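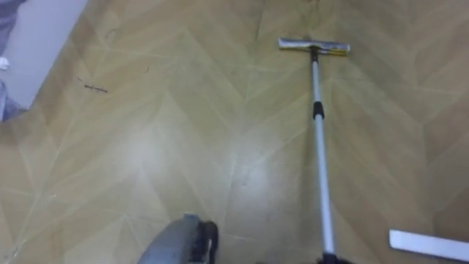 Hazy streaks on herringbone floor, flat mop or squeegee

Posted September 12, 2024
seamline_238
Printed herringbone floor in the back room, tan and beige. Vinyl or laminate, the invoice from Udberg only says "floor covering." It keeps a film that shows wherever light reflects off it. I mop with a flat head on a telescoping pole and Clemavex at the label dose. Smudges come back after every pass. Is it the product or the pad?

dustpan9
Product. Any cleaner left to dry on a glossy surface leaves residue. Do one full wash with plain warm water and change the water halfway.

Lurusden_floors
Disagree. Pad first. A flat pad holds very little soil, and after about 600 square feet you are moving dirty water from one plank print to the next. Use 2 pads per room and wring them hard.

seamline_238
The room is well under that. There is also a seam down the floor where two sheets meet, slightly raised and darker than the rest. I have been mopping across it.

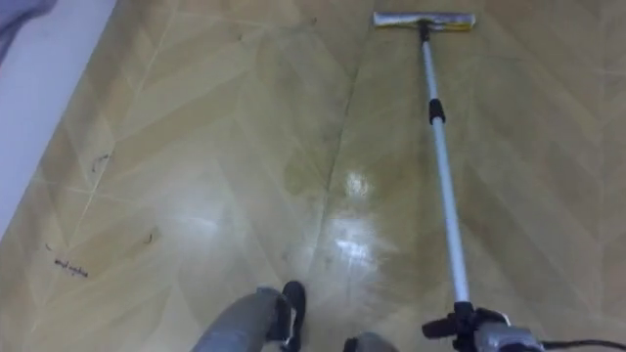 Lowther
Mop parallel to a seam, never across. The edge of the pad drags soil into the joint and leaves a line of water sitting there. If the edge lifts under a fingernail, get it sealed before October and keep the mop nearly dry until then.

dustpan9
Fine on the seam, but that does not explain haze in the middle of the room.

Lurusden_floors
Check the pole collar too. If it slips, pressure on the head is uneven and you get streaks on one side.

seamline_238
Collar holds. I will run plain water on one half and fresh pads with Clemavex on the other, then compare once both are dry.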